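Open day at the Larkwood mill bakery
May 9, 2018

I have eaten a lot of bread that was supposed to be good for me, so I went to the Larkwood open day with my guard up. The flyer promised "living grain" and a tour of the whole process. We got most of a tour.

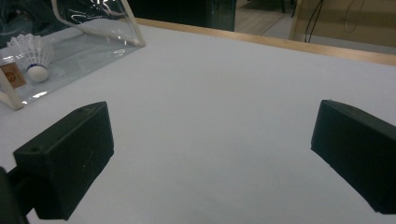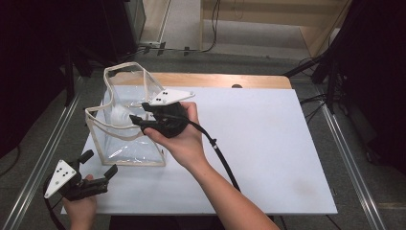 Both taken at a pale tabletop, with the black gripper open.

Our guide was Clementina Cordeiro, who handles sales for Larkwood and has clearly given the talk before. The grain is a spelt they call Skuneck. It is soaked, left to sprout for 60 hours, then dried and milled. She said sprouting makes the bread easier to digest. I asked who had tested that and was told customers report it. Customers report all kinds of things.

The mill room was the best part. Two stone mills, both running, and so loud that the talk had to stop for a while. The ovens can hold 576 loaves at a time, according to the sign by the door. On the day I went they were cold, and the loaves we tasted came off a rack that had been filled before we got there.

So, the tasting. The plain Skuneck loaf is good - dense, a bit sour, with a proper crust. The seeded one, sold as Zou, tasted mostly of molasses. I turned the bag over and sugar was third on the list, which seems high for something shelved under "wellness." Nobody on the tour brought it up, so I did. Cordeiro said the recipe is being looked at and a new one is due in September.

Entry was free, parking was not. The shop by the exit takes cards and sells day-old loaves at half price. I bought two of the plain.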